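Gripper Trials Operator (fixed term, seven months)
Erkside Lab, Praker building, ground floor
Last updated 2020-11-04
Shares 7 | Comments 7

We are looking for one patient person to help us find out which of our grippers is the least bad at kitchen work. The job is full time, on site, and involves more cups than you would think a grown adult could be asked to care about.

Some background. Our group tests end-of-arm hardware for companies that make it and would like to know how it behaves away from their own demo table. For the coming trial we have a two-arm station and a shortlist of two-finger grippers, including a Clasel parallel-jaw model and an Oberholzer with softer pads and a much longer manual. Each gripper gets the same chores, the same objects and the same operator. That last item is you.

The chores are small ones. Pick up a cup from a tray and put it back on the tray. Move a lemon slice off a cutting board without folding it in half. Take hold of a knife by the handle, which every gripper on the shortlist claims to be able to do and which our pilot runs suggest is a matter of opinion. Lift a lid by its knob. All of it is driven by a person through a pair of leader arms, and all of it is logged.

The pilot came to 1,053 attempts and was run by whoever had a free hour. The results were interesting mostly as a record of who had a free hour. One of our software people turned out to have a private technique for cups that made any gripper look brilliant, and he couldn't describe it to anyone else. We would like the full trial to be run by one steady pair of hands, and we would like those hands to belong to somebody who writes things down. 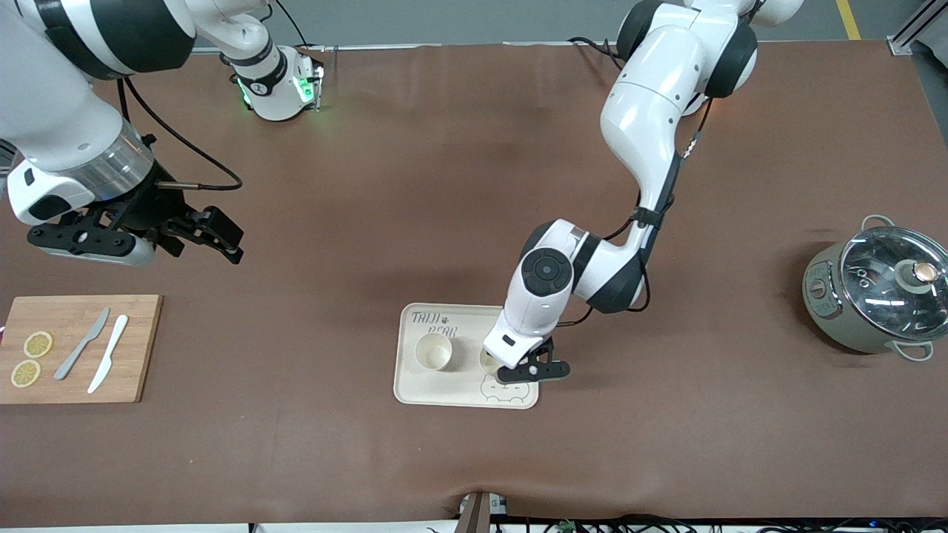
You will be trained for the first two weeks, and during that time your scores don't count. After that the target is 200 logged attempts a day, split between the two arms. People tend to favor the arm on their own good side. You'll be asked to resist this, and the log will tell on you.

What you'll do

Set out the objects before each block, following the layout sheet. Run the block. Mark each attempt as a success, a drop, a miss or a "hmm," and if it is a "hmm," write a sentence saying why. Swap grippers on schedule and redo the wrist calibration after every swap, including the swaps that happen ten minutes before lunch. Check the cables before you start moving anything. Slice lemons. Wash cups.

Once a week you will sit down with Brittany Cloutier, who runs the trial, and go over the odd cases. She will have watched the recordings already. She is nice about it.

What we need from you

Steady hands, and a fair amount of tolerance for repetition. You should be comfortable with a hex key and able to keep a spreadsheet that another person can read. You need to be able to stand or perch on a high stool for much of the day, with breaks between blocks. We'll adjust the station height to suit you, and if you need other changes to do the job well, tell us and we'll talk about them.

You don't need a degree in anything. Two of the best operators we've had came from a dental lab and a cake shop. Game controllers, sewing, lab bench work, model trains: mention it if it's true. Experience with robot arms is welcome, though we will ask you to unlearn some of it.

It would help if you could stay neutral. People get attached to a gripper after a few days and begin making excuses for it. If you are the sort who roots for the underdog, we sympathize, but please do it quietly and outside the notes column.

What you get

A full-time wage at the technician rate, paid every two weeks, with paid holidays and the usual health coverage. Daytime hours only. Your name on the report if you want it there. A key card for the building, and a locker that closes if you lift it slightly. Tea and coffee are free. The lemons are technically test material, but we have been known to look the other way.

The post starts as soon as we find the right person. There is a decent chance of an extension into a second round, where we plan to keep the winning gripper and compare wrist cameras on it. We can't promise this, since the money for it lives in someone else's budget.

How to apply

Send a page or less about yourself to Brittany Cloutier at the Erkside front office, by mail or by hand. Include one short paragraph describing how you would pick up a full cup of coffee, written for someone who has never done it. We read that paragraph first. Please don't send video.

Shortlisted people will be invited in for an hour at the station, paid, with a gripper chosen by drawing lots. Applications stay open until the post is filled.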